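Threads > Robotics > Han-gyeol Son

We use cookies to remember your settings. Accept / Manage

Han-gyeol Son
Friday, September 18, 2026

1/ Week 2 with the Kodari hand kit and I'm properly hooked, so a long thread on what you get for £699 and what's annoyed me 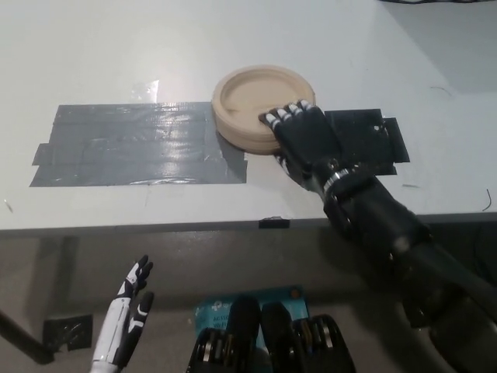 2/ First, the fingers. Every other hand I've tried goes at things like it's closing a drawer. With these you can set how hard each finger pushes, so sliding something flat across a table is a job you can really work on – and I have been, all week!

3/ Setup took me one evening. Aušra Rozīte had warned me about the wrist connector and she was right, it wants a firm push and then a bit more. The printed guide skips that entirely.

4/ The control app is from Zeritz and it's lovely. Sliders, a big stop button, and you can save 18 poses. I filled them by Tuesday (could we have more please??)

5/ Moans: the fan is loud. The cable is too short for my desk. And the thumb loses its zero if you switch off mid-move, so you have to run the whole start-up again.

6/ Si-woo Jeon asked about wear. The maker says the tendons last 4000 hours. I've done nowhere near that, ask me again in October.

7/ Compared with the Tamura one: that's quicker at grabbing, this is much nicer at pushing and nudging. If you mostly pick up blocks, get the Tamura. I do fiddly table stuff, so I'm keeping mine

8/ Tomorrow, lids with a proper lip on them. I-seul Lim has bet me a coffee I can't turn one over

Contact | © 2026 Drendus | Back to top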